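Häufige Fragen zur Bürgerbefragung in Oltholm

Wer darf abstimmen?
Alle Einwohner ab 16 Jahren, auch ohne deutschen Pass. Das sind 2935 Personen.

Ist das Ergebnis für den Rat bindend?
Nein. Der Rat muss aber öffentlich darüber beraten -- so steht es in der Satzung.
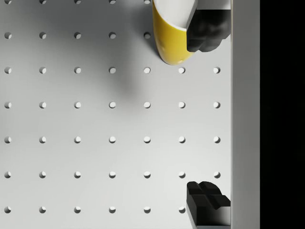
Unterschriften sammelt die Initiative von Zoi Theodorakopoulos noch bis September. Nötig sind 312, und jede Person darf nur einmal unterschreiben. Die Listen hängen im Bürgerbüro aus.

Ich habe keinen Brief bekommen. Was soll ich tun?
Bitte melden Sie sich bei Kornél Balogh im Wahlamt, Zimmer 37. Er stellt Ihnen einen neuen Schein aus.

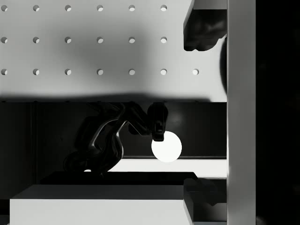
Graue Lochwand, Löcher in geraden Reihen

Kann ich per Post abstimmen?
Ja, das Porto bezahlt die Gemeinde.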